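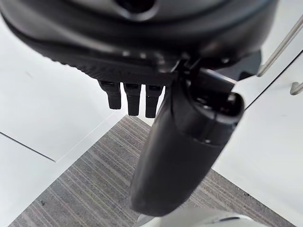 The hand on the demo rig, fingers curled, over the white tables at the Gonent open day.

Filed under: Reviews / Workshop & Automation / Hands-on

Went along to the Gonent open day on 29th January to get a proper go on the Stetley hand, which people keep asking me about. Writing this up the same night so forgive the state of it. Notes are on the back of a parking receipt.

Short version first. Good hand, strong thumb, annoying software, price needs a think. If you do repetitive pick and place with boxy stuff and you already own an arm, worth booking a demo. If you handle anything thin or floppy, hold off.

Getting in. Gonent is out past the rail yards at Henare, second driveway, not the first – the first is a tile wholesaler and they are sick of us. Sign in, lanyard, safety glasses. Coffee was instant. Groups of six, half an hour each on the rig, and I hung about and got a second turn when the later group ran short.

The hand itself. All black, matte, a bit bigger than I'd pictured from the brochure. Big rounded housing for the palm with a fine ribbed strip along the curve, then stubby squared-off fingers with rounded ends, and a thumb that is a different beast altogether. Thick as a broom handle grip and then some. In my photo it looks enormous, partly becuase it's closest, but in person it's still the thing you notice. You can see the seam where the thumb shell joins, just under the joint, and a small dark screw or pin in it. I like that. If a shell comes apart I want to see how. My old gripper was glued and when it went, it went in the bin.

Finish is decent. Soft sheen, not shiny. I asked if it marks up and was told the one on the rig had been at shows since November. I gave it a good look over and couldn't find much to grumble at.

First job was foam blocks, one tray to another. Everybody's demo starts with foam blocks. Did it without fuss, so on to the stuff I'd brought in a carrier bag, which they were good about:

Tin of tomatoes. Fine. Picked it up round the middle, held it level, put it down without a bang.

Paperback. Picked up off its edge no trouble. Flat on the table, no chance. Fingers are too blunt to get under a cover. Three goes, pushed it round the table, gave up.

Tennis ball. Lovely. Thumb comes across, whole thing closes, done.

Roll of electrical tape. Got it, then dropped it, then got it again with the thumb through the hole. The operator looked as surprised as I did.

Tea towel. Sort of a pinch and drag. It moved the tea towel. I would not call it folding and to be fair neither did they.

Grip strength feels well judged at the low end. They let you put your own fingers in on the lowest setting (glasses on, form signed, hand on the stop button) and it's a firm handshake, no worse. Higher up they don't let you and I didn't push.

Speed. Slow. Not painful but slow. Open to closed is leisurely and then there's a pause while it decides it has hold of the thing. Across a tray of parts that pause adds up. They said the pause can be shortened in the settings. I asked to see it shortened. Settings were locked on the demo unit. Hmm.

Noise is good. Quiet whirr, a click at full close. I could talk over it without raising my voice, and I've got a compressor at home that stops all conversation in the street.

Now the software. It's called Nastia and it comes with the hand whether you want it or not. You teach a grip by guiding the hand where you want it, pressing a button, naming it, next one. That part is really nice, I had my tomato tin grip saved in a couple of minutes having never touched it before. Then you go to find your grip again and it's in a list with everyone else's, no folders, no sort by date, and the search only matches the start of the name. The demo machine had 86 saved grips in it and a good half were called test. Test, test2, testnew, test new. Somebody in every group said the same thing and the staff had the look of people who've heard it.

Also the colours. Pale grey text on white. I wear glasses and had safety glasses over the top and could not read a thing on that screen without leaning right in. There's a dark mode comming, apparantly.

It did fall over once while I was there. Screen froze, hand stayed where it was, still holding. Didn't drop the load, so full marks for that. Restart took long enough for me to go and get another instant coffee.

Prices, as written on the sheet they gave out:

Hand only, your own arm, your own mount – $1,777
Hand with mounting plate and cable set – $2,292
Nastia, extra seat – $1,034

That last one I read twice. One seat is included. If there are two of you in the shop who both want to teach it things, you are paying well over half the price of the hand again for the second login. Asked whether two people could just share the one. Got a smile. Make of that what you will.

The plate and cables at $515 on top is cheeky as well, but the connector is their own shape so you'd have a miserable time making one up. I'd pay it and swear.

Servicing. Fingers come off individually and they'll post you one. The thumb goes back to them. Didn't get a turnaround time, asked twice. If you book a visit please ask a third time and let me know.

On the day itself – well run, no hard sell, staff who knew the kit and said so when they didn't. More chairs would be good. My knees are not what they were and it's a concrete walk from the car park. Second go on the rig was far more useful than the first, you spend the first one just gawping, so turn up early and ask nicely if there's a spare slot later. Take your own objects. Really do, the foam blocks tell you nothing, and you'll know inside five minutes if it can cope with your sort of work.

Would I buy it? For the packing bench, yes, probably, hand and plate, one seat, and I'd keep the grip names tidy from day one. For the small parts bench no. Washers, clips, gaskets, anything flat, it'll chase them round the table same as my paperback.

Marks out of ten. Hand 8. Thumb on its own 9. Nastia 5, would be 7 with folders. Value 6. Coffee 2.

Will add the settings bit if they ever send me the unlocked manual like they said they would.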